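A mug for the toothbrushes
6/26/21

I've been putting off the bathroom cupboard since we moved in, and this week I finally got to it.
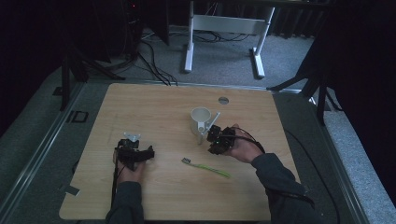
The old toothbrush holder was one of those Nel ones with the narrow slots and a base that doesn't come off. Whatever drips down the handles stays in the bottom, and there's no way to get a cloth in. I soaked it in vinegar overnight, then again with bicarb, and it still smelled. It went in the bin.

I looked at replacements before settling on a mug. The Sumitz one was $35, and it had the same slots as the one I'd just thrown out. There was a cheaper one for $7 made of something that claimed to dry by itself, but the reviews had a lot of photos of mould in them. I already own more mugs than I have room for, so I stopped looking.

A plain white ceramic mug does the job. It's heavy enough that it doesn't tip when a brush leans on one side, which was always the trouble with plastic cups. You can see straight to the bottom of it. It goes through the dishwasher with everything else, and the handle means you can pick it up without putting your fingers where the bristles have been. If it gets chipped I'll swap it for another one out of the cupboard.

A few things I've worked out so far:

Brushes go in handle down, and not too many of them. Two or three is fine. More than that and the heads touch, and then you might as well not bother.

Toothpaste does not go in the mug. The tube is top heavy once it's half used and it leans on everything. Ours now lies flat on the shelf next to the floss.

Tip the water out every morning. I forget this one — there's usually a bit in the bottom by the afternoon.

Give everyone a different colour. Mine is lime green, and I chose it on purpose after a month of two identical blue ones and a fair bit of arguing. You can't mistake lime green for anything, even half asleep with the light off.

The rest of the cupboard took longer than the mug did. I pulled everything out and put it on a towel in the hall. There were four sunscreens, three of them expired, and a bag of hotel soaps we carried here from the old flat in Starkville and never opened. I kept two soaps and the good nail scissors. The spare towels went up to the top shelf and the first aid things came down to the middle one, where I can reach them without the step stool.

I also bought a small basket from Ester for the travel bits. It cost $30, and I'm still not sure it was worth that. It fits the shelf, though, and the lid stays on. The travel toothbrush covers, the little shampoo bottles and the spare razor heads all live in there now, and for once I know where they are.

Still to do is the drawer under the basin, which sticks on the left and has to be lifted to close. I think the runner is bent. I'll take it out in July when I've got a free weekend and see if it can be straightened. If it can't, the hardware shop keeps the short ones in stock, and I've already measured — I just have to find the bit of paper I wrote it on.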